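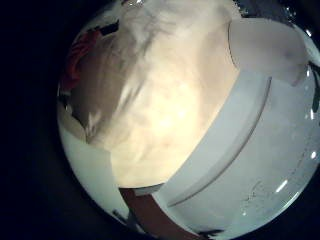

4. The wrist, and what the camera gets to see from there

I said in the last section that the arm itself was the easy part, and I'll stand by that. The wrist is where most of our evenings went. Prerkik (the name of the whole build, arm and hand and software together) was put together at Vado, the shared workshop in Salian where I rent a bench, and every choice in this section was shaped by what that bench could hold and what I could make with the tools on the wall behind it.

The plan was simple enough on paper. I wanted one small camera riding with the hand, looking past the gripper at whatever the gripper was about to touch, and I wanted it to work on cloth. Cloth is a pain! A block has corners you can find and edges that stay where you left them. A cloth has folds that look like edges, shadows that look like folds, and a hem that rolls over itself the moment you brush against it. I picked soft, pale things on purpose for a good part of the work, with some stronger colors thrown in, and I'll get to how the colors behaved in 4.2.

4.1 Mounting

My first mount was a straight bracket that held the camera well back from the palm. It gave a lovely open view and it hit everything. The second one tucked the camera in close, with a very wide lens to make up for the short distance, and that's the one I kept. The price is that the view is round, with black corners, and straight things come out as arcs. The other price is that the hand itself can fill a good piece of the view, which bothered me a lot at first and then stopped bothering me when I started using it (see 4.3).

The bracket is printed in one piece and held on with 5 screws. I'd meant to use fewer, but the bracket rocked under load, and a camera that rocks against the hand it's supposed to be measuring is worse than no camera. If you build one, tighten the screws with the arm already powered and holding its pose. I did it on the bench the first time, flat on its back, and the whole thing settled into a different angle once it was hanging the right way up. I had to throw out that calibration and do it over.

The cable is the part I'd redo. It leaves the camera, goes up the outside of the forearm and comes down behind the base to the Wametik, our controller box, which I built for an older project and never got around to replacing. Too little slack and the wrist can't turn all the way. Too much and the loop drops down into the camera's own view, or catches on something and tugs the lens a hair to one side. I ended up with a loose loop near the elbow, tied down at both ends with plain cotton tape - not pretty, but I can undo it with my fingers, and zip ties kept leaving sharp little tails that snagged the fabric.

4.2 Color, light and where one cloth stops

The trials used layered material: something pale and bulky underneath, something colored draped over it. In the view with the pink fabric on top, the hem curves over the cream-white mass below it, and that curve is exactly what I was after. It's soft, it's rolled slightly, and it's a fair picture of what a hand has to deal with if it's going to pick up one layer and leave the other one alone.
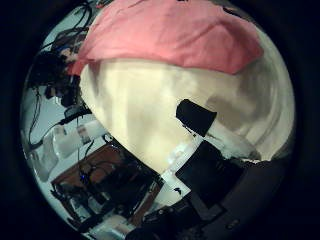
12 min read

Picking up from there, then. Pink on cream was the friendly case, and my edge finder did well on it, partly for reasons I can't take credit for. The color change does most of the work. When both layers were pale, the same code got confused by creases, and I spent a long stretch adding rules for creases that I later took out again. They helped on the fabric I'd tuned them on and hurt on everything else, which I suppose I should've seen coming.

What did help was brightness. A pale bulging surface close to a lens is brightest in the middle and falls off toward the sides, and with a lens this wide it falls off again toward the rim. If you don't correct for that, the finder thinks there's an edge wherever the gray gets steep. So I took a set of views of a plain sheet under the shop lights, averaged them, and divided it out. That's all the correction is. I tried a fancier model with more terms in it and couldn't tell the results apart, so the plain one stayed.

Glare is harder and I won't pretend it's solved. A small bright spot on a fold has edges all its own, sharper than anything the cloth has, and it moves as the wrist moves. My fix is to take two views a short distance apart and toss any edge that slides the wrong way between them. It costs time, and on a fold that's moving by itself (settling, say, after the hand has let go) it tosses good edges too. I'd love to hear from anyone who's found something better that runs on a controller this old.

I also tried just turning off the lights nearest the bench. It works! It also makes you very unpopular in a shared shop, so I can't recommend it as a method.

One more thing on color before I move on. The room gets into the view as well, whether you want it or not, and a lens this wide takes in an awful lot of room. A lit screen in the background can be the strongest color anywhere except on the cloth you care about. I ended up masking the outer part of the circle by hand for the edge finder while keeping the full view in the logs. Figure 4 gives an idea of how much there is to mask.

Figure 4. Wide view with pink cloth draped over a large cream-white object. The bright blue screen and the shelving at left belong to the background and are ignored by the edge finder.

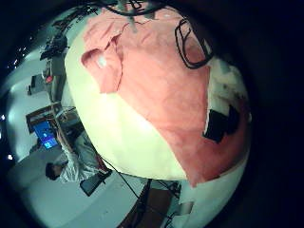 Salian, Jun 10, 2021

4.3 Using the hand as a ruler

I'm dating this part because the setup changed afterward, and the numbers below only hold for the mount as it stood then. In August I moved the camera again, and that version gets its own section.

The idea came out of being annoyed. I'd been cropping the hand out of every view, and it struck me that the hand is the one thing in there whose shape I know, since I drew it. A long groove on a molded part is a wonderful thing to have in front of a bad lens. It's straight or gently curved in the drawing, it shows up as a thin dark line, and any extra bend in it has to come from the optics. So instead of holding up a checkerboard every time I bumped the mount, I let the software find the known line on the hand and check whether it's where it was last time.

The check takes 32 views, spread over the wrist's range, and compares each one against the stored set. If they agree, the arm carries on. If they don't, it stops and complains, and I get the checkerboard out of the drawer after all. I'd hoped to skip the checkerboard for good, and I can't. The groove covers one side of the view only, so it's good at telling me something has moved and poor at telling me how.

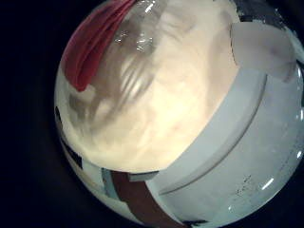
Where it falls down is contact. When fabric pushes up against the hand it hides part of the line, and the fit then leans on whatever is left. A short piece of line fits nearly anything. My rule now is that the check runs only with the hand open and clear, and if the software can't find enough of the line it skips the check and writes a note in the log. I went back and forth on whether skipping should count as a failure. For a home build, where I'm standing next to the thing with my hand near the stop button, I decided it shouldn't. For anything running unattended I'd want it the other way.

The log, by the way, grew faster than I'd planned for. I keep 2000 views and then start overwriting the oldest, which has been plenty for tracking down a bad run the same evening and not nearly enough for comparing one month with another. A bigger drive would fix it. I keep buying filament instead.

4.4 What I'd tell someone starting on this

Print the bracket before you write any code, and put the real cable on it, too. I wrote the edge finder against a camera clamped in a vise, and nearly every number in it had to change once the camera was on a moving wrist with a cable pulling at it.

Use fabric you don't mind ruining. Keep one piece that you never wash, so that at least one thing in your tests creases the same way from week to week (mine still doesn't, quite, but it's closer than the rest). And write down which lights were on. I didn't for the early trials, and there's a whole group of them I've left out of the results in section 5 because I can't say which correction they need.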